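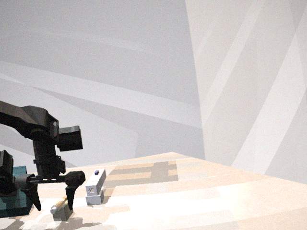 *Fig. 1. Pale wooden tabletop, two plain walls, one small grey block.*

## Does wall colour change how long people stay in a study room?

Our group looked at the study rooms in the Detbridge building, which were repainted in February. Half went a cool grey and half a warmer off-white. The estates newsletter promised that the grey would "support focus". Heather Nisbet wondered what it would support if somebody checked.

### Method

We used the booking records for 11 rooms, 358 bookings in all, and handed a short questionnaire to people as they left. We got 72 back. Juraj Vrabec did the stats and would like it known that he did them twice.

### Results

Average stay was nearly the same in both colours. The grey rooms won by four minutes, well inside the noise. Asked what colour the walls had been, most people guessed, and several said green. No room is green.

What did matter was sockets. Rooms with a working socket by the table were booked first and left last, whatever the paint.

### Problems

- Bookings show when a room was reserved, and students are optimists.
- One grey room is next to the vending machine. We left it in, which Juraj still disagrees with.
- Question 6 asked two things at once. Sorry.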